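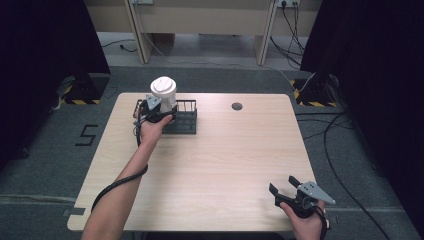

**Sizwe Van der Merwe**

Cant you just keep reheating it? I don't see why a cup of coffee needs a whole plan. But ok, someone edited the title so now it makes sense, carry on.

**Remedios Bañez** (original post)

Trying to cut down on coffee before February. Right now its 24 ounces before lunch, sometimes another one at 3. Tried stopping cold twice - headache by noon both times, bad one, went home early. Do I go down a little each day or swap to decaf or what? Work is an office in Potgieter, free coffee all day, so that doesn't help. Also I like the taste so tea is a hard sell.

**Chidubem Okafor**

Mix it. I did this last winter. Week one, three parts regular to one part decaf. Next week half and half. Then one to three, then all decaf if you want to go that far. Whole thing took me a month, one mild headache, gone by dinner.

Few things:

- don't move the time of the first cup, only what's in it
- drop the 3 o'clock one first. My sleep got better in days
- drink water. boring but yes
- check your headache pills, some have caffeine in them and you'll be right back where you started
- decaf still has a little caffeine, fine for most people

I used the Misodow decaf, the dark one. Tastes close enough with milk. The Sondetent one is thin, skip it.

If you get a really bad headache just go back up a step for a couple days. Not a race. And if you're on any meds or pregnant ask your doctor, don't go by me.

**Marin Yordanov**

Smaller cup. Thats it. I went from a 24 oz to an 8 oz and refilled less becuase the kitchen is down the hall.

Didn't quit though, so maybe not what your after.

**Remedios Bañez**

Thanks Chidubem, starting the mix tomorrow. Marin our kitchen is right next to my desk, sadly. Will post again when I get to half and half.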